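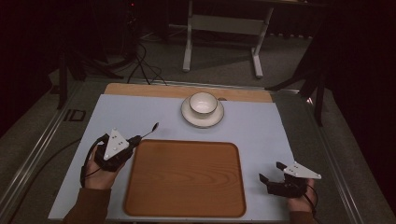
Last time I promised to write down the result of the cup and tray task, so I do it now before I forget the details.

The question was simple. If a person collects the demonstrations with two hand-held grippers, does the policy need both hands in the training data when only one of them holds a tool? In our task the left gripper has the spoon, and the right one has to stay free for the tray. My first idea was that the right hand could be trained separately, from shorter recordings, and joined later. It would save a lot of time.

We collected 1,958 demonstrations. The plan said 2,000, but the rest had bad tracking of the markers and I removed them. Carter Bélanger wanted to keep them and let the filter decide. We discussed it a long time, and I am still not sure that I was right.

Then we trained 3 policies: one with both hands together, one with separate hands, and one with separate hands plus a shared signal for time. The separate one was the worst, as Carter expected. The arms did good movements, each by itself, but the right one started too early and pushed the tray while the spoon was still over it. The shared time signal repaired most of this. The policy with both hands together was still better, mainly when the cup stood far back on the table.

What surprised me is how much the waiting matters. In the recordings the free hand does almost nothing for long moments, and I had cut these parts to make the data smaller. When I put them back, the joint policy improved more than from any change of the network. So please keep the boring parts of your data.

Next I want to repeat the test with 10 new positions for the saucer, and with another person recording, as all the data until now has my own habits in it. In September we move to the bigger room in Ritville and I will have to calibrate everything again.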